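Taking old office computers apart, one screw at a time

September 5, 2024

Eylül Gündoğdu had put out coffee for the visitors, but most of them walked straight past it to the worktable. The open day at Plidalell began at nine, and by half past there was already a row of people along the tape line, watching a robot arm work on a desktop computer.

Plidalell is a small company in Gasham that develops methods for taking used office equipment apart and putting parts back in. It has a lease on one hall and the office above it. Gündoğdu runs the hall. She came to the job from a repair shop, where she spent nine years fixing desktops for schools and town offices, and she still talks about the work the way a repair technician would.

"People ask me about the robot first," she said. "I would start with the computer. If you have never had your hands in one of these cases, you don't know why this is hard."

Office desktops are the company's main subject, she explained, because they come back in large batches. A school district or an insurance office replaces everything at once. The last batch from Grerholm, the recycler that supplies Plidalell, was 410 machines. Many had parts in them that could be used again, and most of those parts would normally be shredded with the case.

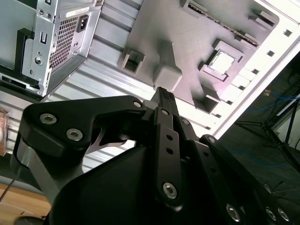
Reach is the problem Gündoğdu comes back to most often. A desktop case is a deep box with a lot of metal edges, and a hand can bend around them in ways that a machine can't. The practice board in the case is a plain gray tray with blocks and recesses molded into it, and the finger that has to get down to it is a narrow one with a small textured pad on the tip. Gündoğdu said the pad is the part she replaces most. "It wears, and then things slip. I keep a box of them in my desk."

The gray trays are made in the building. They let the team repeat a movement all day without ruining a real motherboard. A bent pin in a processor socket usually means the board is finished, and in the first months the team bent a lot of pins.

"We went through boards like paper," she said. "Grerholm was very patient with us. Then in April we switched to printed practice parts for the early trials, and the boards lasted."

A trial, as she uses the word, is one attempt at one task: take hold of a processor, bring it to the socket, set it down. The team does 20 trials, stops, looks at what went wrong, and starts again. A full set is 300 trials. She writes the failures by hand in a notebook before they go into the computer, a habit from the repair shop.
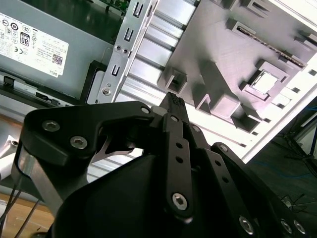 She doesn't claim that the robot is fast. A trained person can open a case and have the memory out in well under a minute, and the arm takes much longer. Several visitors asked about this, and she gave each of them the same answer. Speed comes last. First the arm has to do the job without damage, then it has to do it on a machine it hasn't worked on before, and only then does it make sense to hurry.

"Two computers of the same model are not the same after six years in an office," she said. "One has a cable tucked behind the drive. One has been opened by somebody's nephew. We get screws that don't match anything."

Cables are still the worst of it. They move when touched, and they don't go back to where they were. For now, a person ties them out of the way for some of the trials – Gündoğdu does a good part of this herself – and for other trials they are left as they came.

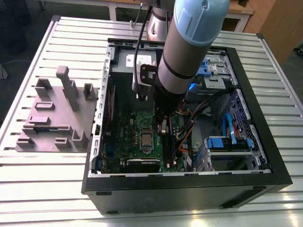 Taşdemir, at the tape line since the doors opened, wanted to know what would happen to the people who do this work by hand today, and said the question ought to be on the sign at the entrance. Gündoğdu didn't brush it off. Very few people are paid to do this by hand now, she answered, and that is why the parts get shredded. She added that she couldn't promise how it would look in ten years.

Another visitor asked whether the arm could fix a laptop. It can't. Laptops are glued and clipped in too many places, and the company has no plans to try them.

The demonstrations ran for 30 minutes each, with a break in between so the operators could reset the table. Gündoğdu spent the breaks answering questions about memory prices and, twice, giving advice on somebody's home computer.

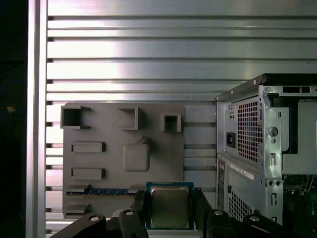
What comes next

The team will spend the fall on processors and memory. Gündoğdu wants to finish another full set on the practice trays and then repeat it on real boards, with the same people running it so that the results can be compared. Power supplies will have to wait. They are heavy for the gripper and she isn't happy with how it holds them.

She would also like a second table. The one in the hall is shared, and every change of task means moving fixtures and checking positions again, which can take up most of a morning.

The hall will be open to visitors again in the spring. School groups can write to the office ahead of time, and Gündoğdu asks that they bring questions in advance if they have them. Parking is behind the building, next to the loading door.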